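Household goods should carry their refill price on the same label as their purchase price. The Drovham Tenants' Association has held this position since June, and the replies received so far have not changed it.

A cheap handle, dispenser or holder is often sold at a loss, and the cost returns later in the rolls, pads and cartridges that fit it. Of the 1,068 households that answered our survey, most could state what they had paid for such an item. Very few could state what they had spent on it afterward.

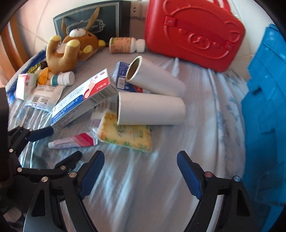 Who should be responsible for printing the refill price?

The maker should, as it alone decides which sizes will fit and how long they will remain on sale.

Anselmo Lopes, writing for the retailers of Zondia, objects that prices vary from shop to shop. A suggested price per 1,000 uses would meet that objection. Érica Cavalcanti has proposed a trial of 3 months in two stores, with the figure printed in type no smaller than the main price. The Association supports her proposal and asks that the results be published in full, including any complaints from staff.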